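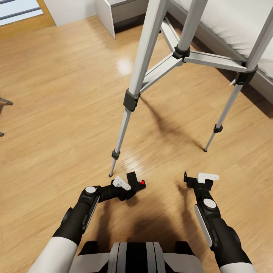 The fault that ate most of my May was a tripod, or more exactly one leg of it. We'd been running Skeltance, our two-armed robot, through a simulated bedroom, and the job was dull on purpose: get hold of the tripod, fold it up, stop. I gave it 1000 runs overnight and went home quite pleased with myself.

By 7 in the morning I had 346 failures, and they all looked like the same one. The left gripper would close on the thin lower tube, the log would say "grasp good", and then the arm would pull as if the whole tripod weighed nothing. Over it went, usually towards the bed, and in the worst runs a leg swung straight back at the robot's own torso. In a simulator that costs you a reset. With a real tripod and a real person standing nearby (me, most likely) it's a trip to A&E.

I blamed the gripper first, as you do. Then I blamed Cirkow, the planner we use, and wrote a rather rude note about it which I've since had to take back. The planner was fine! The trouble was in Wimar, the bit of our software that guesses what's joined to what. It had decided the lower tube was a separate object, a loose stick that happened to be standing under a clamp. So the robot was picking up a stick, quite sensibly, and the other two legs and the centre column came along for the ride.

The fix took seven lines, plus a force limit that should have been there from the start and makes the arm let go if the load isn't what it expected. I'm more bothered about the limit, to be frank. We'd switched it off months ago to speed up testing on Bugti, our older rig, and the setting got copied across with everything else.

The new batch is running tonight, same bedroom, same tripod. I've left the speed turned right down.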